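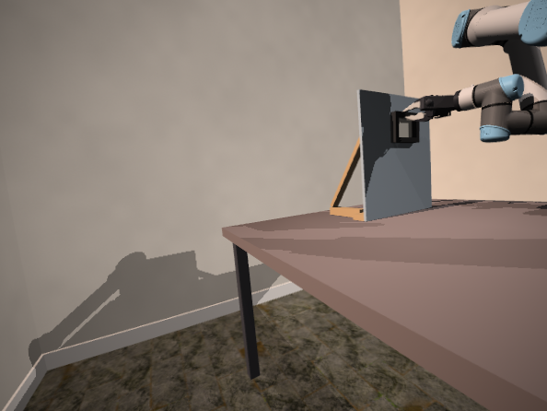

Room divider

A room divider is a screen, panel or piece of furniture used to split an interior space into separate areas without building a wall. Dividers may stand on the floor, hang from the ceiling or rest on a table or desk. They are used in homes, offices, schools, clinics and restaurants.

Types

Folding screens are made of several upright leaves joined by hinges. The zigzag shape keeps the screen standing, so no base is needed. Early folding screens are known from China, and the form later spread to Korea and Japan, where paper and silk leaves were often painted.

Fixed-panel dividers consist of one rigid sheet held by feet or a heavy base. They are common in offices and exhibition halls. Taller ones are usually linked in rows.

Desk and table screens are low panels that separate people seated side by side or facing each other. Most are clamped to the edge of the work surface – others stand on short feet and can be moved.

Curtains and sliding panels run on a track and can be pushed aside when the full room is wanted. Open shelving is also used as a divider, mainly in homes.

Materials

Frames are made of wood, steel or aluminum. The infill may be fabric, felt, glass, cork, plastic sheet or woven cane. Fabric panels often have a soft core that takes pins and absorbs some sound. Glass lets light through but does little to reduce echo within a room.

Sound and privacy

A divider that stops short of the ceiling blocks the direct path of speech, but sound still passes over the top and reflects from hard surfaces. Height matters more than thickness in most open rooms. A screen that blocks the view of a seated person may give no privacy once someone stands.

Use in Atville

The former grain exchange in Atville was divided with movable screens after it became a public hall. The designer Somkiat Prasertsri drew a set of 18 linked panels, each with a steel frame and felt infill, which were made by the Clallcombe firm of Nigatu. Another 6 were added in August of the following year for the reading room. The panels are stored upright in a side corridor when the hall is used for concerts.

See also: Folding screen; Partition wall; Cubicle

Last edited 28 Jul 2018

12 shares | 6 comments

This site uses cookies. By continuing to browse you agree to their use. Accept

Related articles
Acoustic panel
Atville Grain Exchange
Office furniture
Sliding door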